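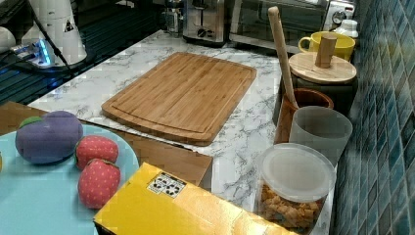
Lihua Xie had the key, so she got there first and turned on the lights. Room 761 had been a teaching kitchen before the nutrition program moved across campus, and the robotics club at Nanderau had it until July. The club had wanted the garage behind the engineering building. They got the kitchen.

She put her coat over a chair and started the laptop. The arm came up slowly, joint by joint, with the click at the wrist that Dai said was fine. The log opened with the date at the top, 7 January 2024, and under it the last line from the night before, typed by Wanting Kang: eggplant still bad.

The task for the Skitik qualifier was written on one sheet of paper. A plate of food, a cutting board, an operator who could not touch anything after the start. The judge would name a food, and the arm had to pick it off the plate and set it down on the board. A clean placement was worth 8 points. If the food rolled off the board it was worth nothing. The rules allowed soft toys, and that was the only reason they could afford to practice as much as they did. A real strawberry lasted one grip.

Wanting came in with wet hair and a bagel in a napkin.

"Did you run it yet?"

"I just got here."

"Run the strawberry first. I want to feel good for a minute."

Lihua typed the command. The arm swung out over the plate, stopped, came down, and closed on the strawberry. It lifted it, carried it to the board, and opened. The strawberry fell a short way and stayed where it landed.

"Good," Wanting said. She ate some of the bagel. "Now the eggplant."

The arm went out over the plate again. It came down at the wide end, closed, and lifted. The eggplant tipped, slid out nose first, and landed on the counter.

"It's grabbing it too far back," Lihua said.

"It's grabbing it where I told it to. The middle of the purple."

"The middle of the purple isn't the middle of the weight."

"It's a pillow. It doesn't have any weight."

Lihua picked it up and balanced it across one finger. It tipped toward the fat end. She moved her finger and tried again until it stayed, and then she held it out so Wanting could see where her finger was. Wanting looked at it and put the bagel down.

They had been on the team together since the fall and had never been friends before that. Lihua was a junior in mechanical engineering and did the gripper. Wanting was a sophomore who had come over from statistics and did everything the arm decided for itself. Dai, a graduate student, had named the code Clerkik in his first year and wouldn't let anyone change it. He signed their forms and came by when he had time. The arm had cost the club 2600 dollars, secondhand, and he had signed for that too.

Wanting moved the grip point by hand and ran it again. The gripper closed closer to the stem. The eggplant came up level, stayed level halfway to the board, and then turned slowly in the fingers like something on a hook.

"It's slipping now," Wanting said. "That part's yours."

"I know."

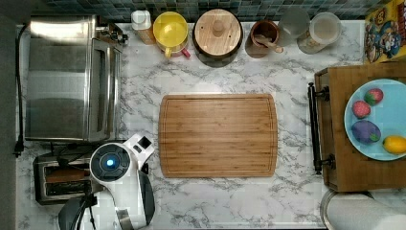

Lihua shut off the motors and got down on her elbows to look at the fingers. The pads had been cut from a sheet of rubber in November and had gone shiny where they met. She rubbed one with her thumb. She could replace them, but the only sheet left was the thin one, and with the thin one the fingers wouldn't close all the way on a strawberry.

"What if we only change one side?" Wanting asked.

"Then it pulls to one side."

"By how much?"

"I don't know."

"So it pulls to one side by some amount, and I take that amount out."

Lihua thought about that. She didn't like it. It meant the fix would be half in the metal and half in the code, and if either of them changed anything later the other would have to know. She had worked that way on a car once with her brother and they had stopped speaking for a week.

"You'd have to write it down," she said. "In the log. The number and why."

"I write things down."

"You wrote 'eggplant still bad.'"

"That was accurate."

Lihua peeled off one pad and cleaned the metal with alcohol. She traced the new one on the thin rubber with a pen, cut it, and glued it. The glue needed time. Wanting finished the bagel and read her the qualifier rules again out loud, mostly to find out whether the judge could turn the plate before the start. The judge could. The judge could also put the plate on either side of the board.

"We've only been testing it on one side," Wanting said.

"I know."

"Since Thanksgiving."

"I know, Wanting."

Dai came in while they were waiting. He had a stack of graded lab reports under his arm and didn't sit down. He looked at the arm, and at the pads, one old and one new.

"Is that on purpose?" he asked.

"Yes," Lihua said.

"Whose idea was it?"

Neither of them answered right away. Then Wanting said, "Both," and Lihua didn't correct her.

He asked them to send him the numbers when they had some, and told them the building closed early. Then he left for his section. They heard him stop in the hall and go back the other way because he had forgotten which floor it was on.

When the glue was set Lihua turned the motors on. Wanting ran the strawberry first, without saying anything about it. The gripper closed and the strawberry moved a little to the left. She typed in a correction and ran it again, and again after that, until it came up straight.

"Okay," she said. "Eggplant."

It came up level. It turned a little over the counter, less than before, and the arm set it down across the groove at the edge of the board. It rocked once and stayed on.

"Is that a clean placement?" Lihua asked.

Wanting was already looking through the sheet. "It says 'resting on the board.' It doesn't say flat."

"A judge might say flat."

"A judge might."

They ran it again. The second time it dropped, and the third time it landed well inside the groove. Lihua wrote each one down as it happened. Her handwriting was small and Wanting leaned over to read it, then pulled the laptop closer and copied the same results into the log with the correction next to them. Under that she typed a full sentence explaining what the correction was for. She turned the screen so Lihua could check it.

"You spelled gripper wrong," Lihua said.

Wanting fixed it.

"Other side now?"

"Let me move the plate," Lihua said, and got up.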